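Trasonville Ride Wait Times: data card and README

Version 5, last revised March 7, 2022

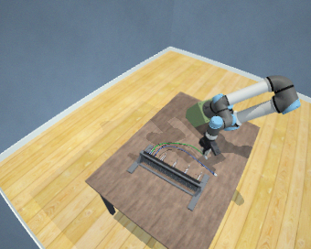

The dataset holds posted and measured queue times for the attractions at Trasonville, together with opening status, show schedules and a log of refurbishment closures. It was compiled for people who want to study how a mid-sized theme park behaves when a new themed area opens beside older ones. It is not an official park product, and the park operator has not reviewed it.

Contents

waits.csv: one row per attraction per sampling interval
attractions.csv: one row per attraction, with area, type and nominal capacity
closures.csv: start, end and stated cause of each closure
shows.csv: scheduled and observed start times
walks.csv: measured queue times from entry to boarding
notes.txt: free-text remarks by the compilers, unedited

All files are UTF-8, comma separated, with a header row. Missing values are empty fields. Do not read them as zero. A zero in posted_wait means that the sign at the attraction showed zero, or the word "walk-on" in the case of the two dark rides in the Schouten area.

Coverage

The park is divided into three themed areas: Main Landing, Schouten and Jelelmont. Jelelmont is the newest and accounts for most of the interest in the data. Its boat ride, its two flat rides and its indoor theatre are sampled at the same interval as everything else, but the first weeks after opening were run as previews with timed entry. Rows from that period carry preview = 1 and should be left out of any comparison with ordinary operation.

There are 41 attractions in attractions.csv. Walkthroughs and playgrounds are listed but have no rows in waits.csv. Food locations were dropped in version 3.

Sampling

Posted waits were read from the park's public display boards every five minutes while the gates were open. Where a board was out of service, the sign at the attraction was used and source was set to "sign". The clock on the collecting machine ran fast during October and was corrected afterwards; the corrected rows have clock_fix = 1.

Measured waits come from walks.csv, which contains 1117 completed queues. A walk begins when the person passes the sign at the queue entrance and ends when they are seated and the restraint is closed. For the theatre it ends at the auditorium doors. Single-rider lines are recorded separately under line = "single". Walks abandoned before boarding were not kept, a decision made early that we would not repeat, as it biases the longest queues downward.

Fields in waits.csv

attraction_id: key to attractions.csv
local_time: park time, daylight saving applied
posted_wait: minutes, integer
status: open, delayed, closed, weather
source: board or sign
preview: 0 or 1
clock_fix: 0 or 1

Status "delayed" was introduced by the park partway through collection. Before that, short stoppages were shown as closed. The two cannot be separated in the older rows, and any count of breakdowns that spans the change will be wrong.

Fields in walks.csv

walk_id: integer, unique
attraction_id: as above
line: standby or single
entered: local time to the second
boarded: local time to the second
posted_at_entry: minutes, read off the sign by the walker
party_size: integer
walker: initials only

Posted_at_entry will sometimes disagree with posted_wait for the same moment. The board lags the sign. Both values are left as recorded.

Capacity figures

The nominal_capacity column gives riders per hour. It was estimated by Bram De Haan from vehicle size and dispatch interval, not taken from manufacturer documents. The figure of 500 for the Jelelmont boat ride assumes full boats. In practice, rows were often left empty for parties of odd size, so use the column for ranking attractions within an area and little else.

Processing

Raw readings were cleaned with Cuvovex, a small set of scripts maintained by Sem Dierckx and included under tools/. The scripts remove duplicate readings, convert timestamps and flag values that jump by more than an hour between neighbouring intervals. Flagged values are kept. No smoothing or interpolation has been applied at any stage.

To rebuild the cleaned files from raw/, run:

python tools/clean.py --raw raw --out data
python tools/check.py data

The check script prints one line per file and exits with a non-zero code if a key is missing or a closure ends before it starts. It does not verify that a show took place.

Known problems

The centre of the park has two boards with the same name. Readings from both are merged under board 2.

The Schouten flume is listed twice in raw/, once under its old name. Cleaned files use the current name only.

Weather closures are under-reported on days of light rain, when outdoor attractions were shut one at a time and the boards were slow to follow.

Colour-coded waits (green, amber, red) were recorded in version 1 and have been removed. The thresholds changed without notice.

Show cancellations in the Jelelmont theatre are complete only for the evening program.

Suitable and unsuitable uses

The data has been used for teaching time series methods and for comparing posted with measured waits. It may be reasonable to use it for studying how crowds shift between areas over a day, provided the preview rows are excluded. It should not be used to estimate attendance, as the park meters some queues and not others. It is a poor basis for trip planning: show times and ride line-ups have changed since collection ended.

Privacy

No guests other than the walkers were recorded. Walker initials appear with consent. Remarks in notes.txt that mentioned individual staff were deleted before the first release.

Licence and citation

Released under CC BY 4.0. Scripts in tools/ are under the MIT licence. Please cite as: Gape, R., Goossens, N., Jacobs, R., De Haan, B. and Dierckx, S., Trasonville Ride Wait Times, version 5.

Maintenance

Corrections to closures.csv go to Nele Goossens. Everything concerning walks.csv goes to Riet Jacobs, who holds the original log sheets. Rhodri Gape handles releases. Please quote the version number and the row key when reporting an error. Corrections are applied at the next release, and the previous files stay available under archive/.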